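Chapter 2

Water in the House

Before we get to pumps and pipes and pressure, I would like you to think about the last glass of water you poured. If you are like most of my students, you can't remember it, and I don't blame you in the least! Turning a tap is such a small thing that it slips out of the mind as soon as it is done. When I was growing up in Kpodo, though, water was the thing we talked about at breakfast, and the year the standpipe broke we talked about it at supper too. My aunt, Salamatu Agbeko, kept her clay jar in the coolest corner of the kitchen and could tell by the sound of the dipper how much was left.

This chapter follows water from the edge of town to the kitchen sink and then (a part many books skip) away again. Take your time with it. The words in the margin of your workbook will come back in Chapter 3.
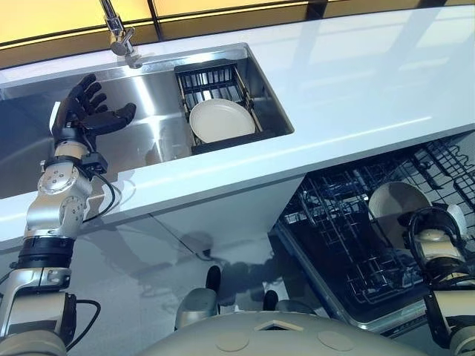 2.1 Where the water comes from

Most towns draw their water from a river, a lake, or a well drilled deep into the ground. Kpodo used all of them at one time or another, and the old people will still argue over which tasted best. The town of Tarnia, down the valley, had only its wells. The deepest of them went down 328 feet, and in a dry March the pump had to work a good deal harder to lift the same bucketful, with the water lying lower in the rock.

Once it is lifted, the water is cleaned. It rests in a wide basin so that mud and grit can sink, it passes slowly through beds of sand, and a little chlorine is added to kill germs. Then it is pumped up to a tank on high ground, and from there its own weight does most of the work. A tank 162 feet above your kitchen will push water through your tap quite firmly, even when the power is out, until the tank runs dry.

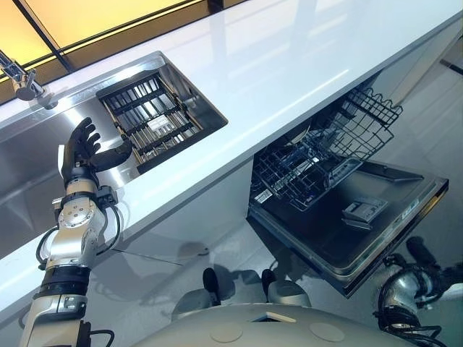

Why does the water come out more slowly upstairs than down?

The upstairs tap is closer to the height of the tank, so there is less water standing above it to push. Every foot you climb takes away a little of the pressure.

2.2 Where the water goes

Now for the part that gets skipped. Under nearly every sink there is a bend in the drainpipe called a trap, and it holds a small plug of water all the time. Sewer gas can't easily get past that plug, and we should all be grateful. In a house that has stood empty for a long while the plug dries up, and the smell will tell you so before you have your coat off.
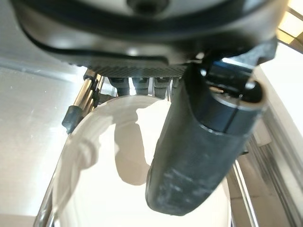

Past the trap, the pipe slopes gently downhill to join the larger drain. The slope matters more than beginners expect. If it is too flat, grease and scraps settle along the bottom, and my aunt's house on Jimel Street had just such a pipe, laid by a cousin in a hurry. It had to be dug up and laid again, 900 bricks of the courtyard lifted and put back, before she could wash up in peace.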